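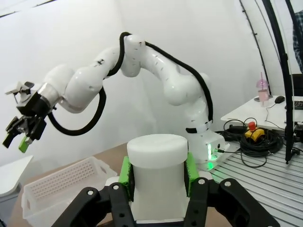
Can a robot put the groceries away yet? Dradico opens its chore bench to the public

May 15, 2019 - For immediate release

I get asked the same question at every family dinner, so I may as well put the answer in a press release. No, you can't buy a robot from us that will tidy your kitchen. But we're a good deal further along than we were when I started here, and from July we'd like you to come and see for yourself.

Dradico is opening its chore bench to visitors, together with our friends at Induvance, who write the planning software. The bench is a pair of robot arms at a table, doing the sort of jobs you do without thinking while the kettle boils. Picking up a tub with a lid on it, say. One arm can hold a white container upright between two green finger pads, and I know that doesn't sound like much to anyone who has ever unpacked a shopping bag. It took us 9 months to get to the point where I'd let my mum watch.

What works and what doesn't

We've kept a tally since the project began, and the program has now logged 2,521 attempts at household and shop-floor chores. Lifting a rigid container off a table is the one we're happiest with. Setting it down in a basket goes well too, as long as the basket hasn't been shoved somewhere odd (people shove baskets somewhere odd all the time, we've learned).

Then there's the other list. Tea towels are miserable. Anything in a soft bag changes shape the moment you touch it, and the arm has to work out all over again what it's holding. Lids are a coin toss - the fingers will happily hold a jar, but twisting with the right amount of force is a different job. And we're slow. Sorting a small basket of pantry items takes me almost four minutes if I stop to chat, and the arms take a lot longer than that with no chatting at all.

Two arms or one?

This is the bit I enjoy arguing about. A single arm is cheaper and much easier to program, and for plenty of shop-floor work it's all you need. At home, though, so many chores want one hand to steady and the other to move. Holding a bag open is a favourite of mine. The Akpan trial, our next round of work, is all about that kind of sharing, and it's why the bench has the second arm in the first place.

Clakadetti, a small chain of grocers, will be supplying the shopping list for the July sessions. Their staff picked the items themselves and I'm told they were not kind. There's a bag of loose onions on it.

Coming along

Sessions are free and run for an hour. You'll see the arms try a set of chores, including ones we expect them to fumble, and there's time for questions afterwards. Kids are welcome with an adult. If you have a chore you'd like us to try, send it in when you book and we'll put it on the list if it fits on the table. No ironing, please, we've had plenty of requests and the answer is still no.

Reporters who'd like a longer visit, or a go at the controls, can write to the Dradico press desk. Bookings open to everyone at the start of July.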